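Betreff: Re: [technik-vikstead] Minikühlschrank Raum 714, Temperatur und Kondensat
Liste: technik-vikstead
Antwort an: Liste

Hallo zusammen,

Antworten zum Teil inline, der Rest unten.

> das Kühlgerät in 714 kommt laut Anzeige nicht unter
> 12 Grad. Außerdem stand nach dem Wochenende Wasser auf
> dem Zwischenboden. Ist das Gerät defekt oder steht es
> nur ungünstig? Typenschild: Londov, 72 W.

Zunächst kein Hinweis auf einen Defekt. Bei dem Londov handelt es sich um ein thermoelektrisches Gerät ohne Kompressor. Die erreichbare Innentemperatur hängt damit direkt an der Raumtemperatur. Laut Anleitung liegt die maximale Differenz bei 14 bis 16 K, gemessen bei leerem Innenraum und geschlossener Tür. Bei 26 Grad im Raum sind 12 Grad also innerhalb der Angabe. Wer dort 5 Grad erwartet, braucht einen Kompressor.

> Kann man die Leistung irgendwo höher stellen?

Nein. Der Regler hat eine Endstellung, und auf der steht er. Die 72 W sind die Aufnahme bei Volllast; ein Gerät dieser Bauart läuft im Sommer praktisch durch.

> Hilft es, den Lüfter innen abzudecken, damit die Kälte
> nicht direkt auf die Flaschen bläst?

Bitte nicht. Der Innenlüfter wälzt die Luft über den Kühlkörper um. Wird das Gitter verstellt, vereist oder betaut der Kühlkörper und der Rest des Fachs bleibt warm. Das dürfte auch die Ursache für das Wasser gewesen sein: Bis letzte Woche standen zwei Literkartons direkt an der Rückwand. Mindestens zwei Finger breit Abstand lassen, auch bei den Einlegeböden nichts nach hinten durchschieben.
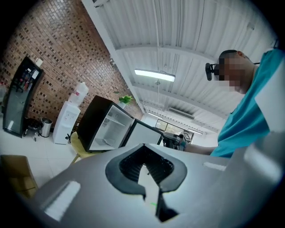
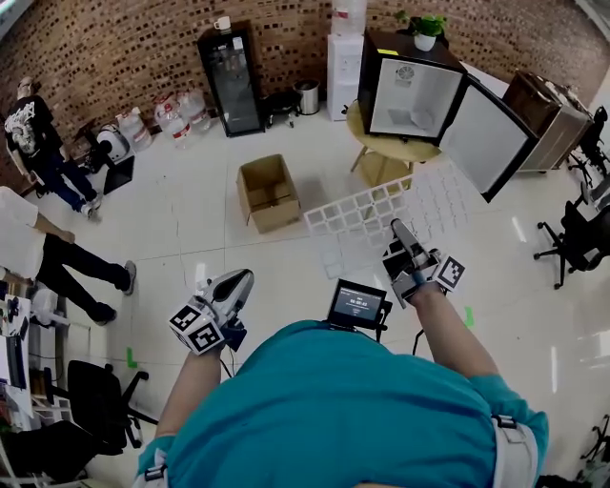

Raum 714, Kühlgerät mit offener Tür. Das runde Lüftergitter an der Rückwand ist auf dem zweiten Bild zu erkennen.

Zur Aufstellung:

Der runde Holztisch ist als Unterlage in Ordnung, sofern er nicht kippelt. Die Tür schlägt mit etwas Gewicht auf, bei voller Türablage verschiebt sich der Schwerpunkt nach vorn. Gerät bitte mittig auf die Platte und mit Wasserwaage prüfen. Steht es nach vorn geneigt, läuft Kondensat zur Dichtung statt in die Schale.

Hinter dem Gerät müssen 10 cm frei sein. Die Abwärme geht nach hinten raus, und wenn sie dort steht, fehlt sie eins zu eins bei der Temperaturdifferenz. Der Wasserspender gibt ebenfalls Wärme ab, falls die Heißwasserstufe eingeschaltet ist. Die braucht in 714 im Sommer keiner, Schalter bitte auf aus.

Die Pflanze oben drauf schadet der Kühlleistung nicht. Beim Gießen aber vorher herunternehmen, die Oberseite ist nicht spritzwassergeschützt.

Die weiße Gitterplatte und der braune Karton gehören nicht dauerhaft auf den Boden vor dem Gerät. Beides ist auf den hellen Fliesen eine Stolperstelle, und die Tür muss ganz aufgehen können.

> Wie oft abtauen?

Ein Abtauprogramm gibt es nicht. Alle zwei Monate ausschalten, Stecker ziehen, Tür offen lassen, nach drei Stunden auswischen. Einlegeböden lauwarm abspülen und trocken wieder einsetzen. Kein Messer, kein Föhn.

Messung: Ein Datenlogger von Esquivel liegt bei uns im Schrank und kann abgeholt werden. Bitte auf den mittleren Boden legen, nicht in die Tür, und 78 Stunden mit einer Probe pro Minute laufen lassen. Tür in der Zeit möglichst selten öffnen, Öffnungen auf einem Zettel notieren. Die Raumtemperatur mit dem zweiten Fühler parallel aufzeichnen, sonst ist die Kurve nicht auswertbar. Liegt die Differenz dann im Mittel unter 12 K, ist entweder der Außenlüfter zugesetzt oder das Element gealtert. Den Lüfter reinigen wir selbst, für das Element lohnt sich die Reparatur nicht.

Für den Fall eines Austauschs: Im Lager Wostoddale steht noch ein Kompressorgerät, 43 Liter, etwas lauter. Maße und Anschlagseite der Tür müsste ich vorher prüfen. Das Gerät ist schwerer und sollte dann auf den Boden, der Tisch kommt dafür nicht in Frage.

Die CSV-Datei bitte an die Liste, nicht als Bildschirmfoto.

Gruß
Haustechnik Vikstead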